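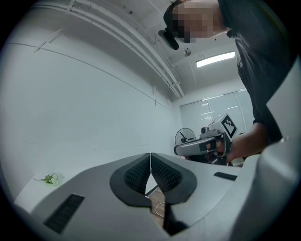

4.2 Why quilts stay unfinished

We asked 108 quilters to bring us a top they had started and not completed. All of them could. One brought 12, in labelled bags, and asked whether we wanted the rest.

Participants were interviewed at home by the second author, using the Stimeck schedule with the questions on income removed and a question on wadding put in its place. Huiling Tian coded the transcripts and Margarida Louro coded them again without seeing the first set. They differed mainly over the category "resting", which participants used for any project they did not wish to call abandoned. We kept the word, having failed to find a politer one.

The point at which work stopped was seldom the difficult part. Only 19 tops had been put aside during piecing. Most had stalled at the border, when the maker had to choose one fabric and cut a great deal of it, or just before basting, when the maker had to clear the floor and get down on it. Several participants described basting in terms usually kept for dentistry.

Running out of fabric was the reason given most often, though it fits poorly with the stash inventories, the largest of which ran to 1,310 separate pieces. Peng's account of "the missing yard" helps a little here. What had run out was one particular print, usually a background, usually bought before the pattern was chosen and discontinued soon after. Substitutes were owned in quantity and were held to be wrong.

Figure 3 gives the stopping point by years of experience. Experienced quilters finished more quilts than beginners did, but they also started far more, so their cupboards were no emptier. Whether a deadline would change this is taken up in 4.3, where the deadline is a baby - the only kind our participants treated as binding, and even then four of the quilts were presented to toddlers.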